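Bench diary, Sunday, June

Second attempt at the hinged bezel for the Vuvar cuff.
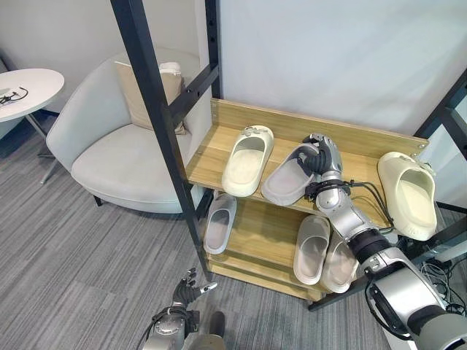

Started at the bench with the annealing. The silver strip had gone stiff after yesterday's rolling and I did not trust it to bend again without cracking at the corner. Dull pink in low light, quenched, pickled. Cleaned up with pumice. The fire stain is worse on the inside face, where I was lazy with the flux. It will be hidden by the stone, so I left it.

The hinge is the problem. Version 1 had three knuckles cut from tube I drew myself, and the seam in the tube opened when I soldered it to the bezel wall. This time I used seamless tube from Horer. The wall is thinner than I like but the bore is true. Cut the knuckles in the jig, filed the ends square, ran the pin through all of them before fluxing. Tacked with hard solder, pulled the pin, opened the hinge, then flowed each joint separately. Yellow ochre on the inside of the tube. One knuckle crept toward the gap anyway and I had to saw it off and redo it.

It closes now. Play at the tip is less than on version 1 but still more than I want. Part of that is the pin, which is brass for testing. The final one will be nickel silver, a tight fit, riveted at one end only so that it can be driven out for repair. Dalia Kivi argued on the phone for riveting both ends. She repairs for the trade and has seen single-rivet pins walk out. I have seen double-rivet pins ruin a bezel when someone has to get them out. We did not settle it.

The reference piece is the 1924 bracelet in the Koutsoukos catalog, the one Noura Nimri photocopied for me when we were both students. The plate shows the hinge from the back, and the knuckles sit half inside the wall, in a filed channel. I had been putting mine on the surface. The channel gives more solder contact and keeps the line flat against the wrist. I filed a trial channel in scrap with a round needle file and it took most of an hour to get it parallel. For the real one I will use a joint file and stop measuring by eye.

Stone. The chalcedony from Trinh Phan came with 2 small chips on the girdle that were not in her listing. She offered to take it back. I would sooner keep it and set the chipped side under the hinge, where the wall is highest. Told her so and she knocked something off the price.

School show: Maricel Policarpio sent the case plan. My pieces go in the low case by the stairs, lit from one side, so the polish needs to be even or the side light will show every drag line. Considering a satin finish instead, with pumice and a glass brush. She needs labels with materials, dimensions and price by the end of the month. I have the cuff at 65 mm inside width, which fits an average wrist and will not fit Şükran Uçar, who has agreed to wear it for the Evum photographs. She can have it open at the back for those.

Stopped at dusk. The eyes go before the hands.

To do:
Order nickel silver wire, also saw blades, size 2.
File channel in the real wall before any more soldering.
Test satin finish on the version 1 cuff.
Change the pickle.
Call Dalia back about the rivet.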